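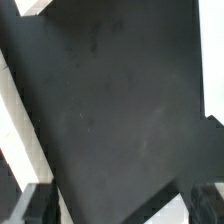

Purndale is a small collection of notes on how phones and tablets age once they leave the shop, and this file tells you what is in it and how to read it. It grew out of a habit of mine, keeping track of which handsets in the family still held a charge and which had gone quiet in a drawer, and it got rather bigger than I planned (these things do!). One of the fields you'll meet most often is called "surface", and it is simply a plain-words note on how the outside looks. A matte dark gray panel with a few darker smudges and a faint pale streak across it, for instance, would go in as "smudged, light mark", and we leave it at that. Please don't read anything about the insides from it – a scruffy back and a healthy battery get along perfectly well.

What's inside

There are 412 records, one per device, and each record has 12 fields. Most of them explain themselves: maker, model, year bought, storage, screen size, last system update, and so on. The two that cause questions are "surface", covered above, and "retired", which gives the month the owner stopped using the device every day. If it went to a cousin or a neighbor and carried on there, it still counts as retired, and the new owner gets a line in the comments.

The records come in 2 files. Nullard holds the phones and Largate holds the tablets. I know the names tell you nothing, but they were the folder names on my old laptop and changing them now would break everybody's scripts.
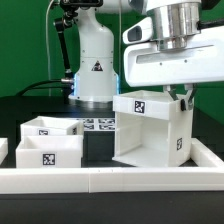
Figure 2. White box held above a dark tabletop, green backdrop behind.

How the notes were gathered

Owners filled in a short form, and I typed up the paper ones myself over a long wet December. Battery figures are whatever the device's own settings page reported, so they are only as good as that page. Older tablets often don't report one at all, and in those rows the field is blank. A blank never means zero.

Known gaps

Screen sizes are in inches as the owner wrote them, and a few people clearly took a ruler to the whole front, frame and all. The D'Amico batch, which came in as one big spreadsheet, has no storage figures. I'd love to fill those in if anyone from that group still has the boxes or receipts.

Using it

Take it, sort it, make charts, correct my typing. If you share something built on it, a mention of Purndale would be kind. Corrections are best sent with the record number and the field name, and I do read every one, though I can be slow in summer.

Kept by Amedeo Palumbo
Last revised June 2023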